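We use cookies to keep you signed in and remember your settings. Accept | Manage

Used workstation boards for a home file server?

gravelpit, 29 Aug 2026
I want to replace the two-drive box in my closet. A local surplus place called Zultov sells used workstation and server boards with 3 months of warranty. My other choice is a new Yeon mini unit, which costs more and takes less memory. Mostly family photos and backups, with 2,000 or so CDs ripped too. Which way would you go?

marlow_t
Used board. I've had one going since February and it has been fine. Registered memory is cheap secondhand, and I put in 96 GB without thinking hard about the price. Read the manual before you buy sticks, though. Each board has its own order for filling the slots. 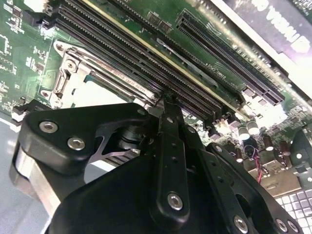
If you fill them in the wrong order it may not start, or it may start and show half of what you installed. Mine showed half. I lost an evening to that.

pinehollow
I'd go the other way. Old server boards draw a lot of power sitting idle, and in a closet that turns into heat and fan noise. For photos and music you don't need that much memory. Get the Yeon and spend the difference on drives.

marlow_t
Mine is quiet with big slow fans. I agree about the power.

Timo Lenz
Depends on your electric rate. I pay a lot for mine, so I sold my Gellora tower and bought a small box. The bill went down by 15 dollars a month. I do miss ECC memory.

pinehollow
ECC is nice to have, but a second copy somewhere else matters more. OP, do you have one?

gravelpit
An external drive at my sister's house. I update it when I remember.

pinehollow
Fix that first. Then buy whichever one you like.

gravelpit
Fair. I'll ask Zultov if they'll let me plug a power meter into a running system before I pay.

Contact us | Copyright Inport Forums | Back to top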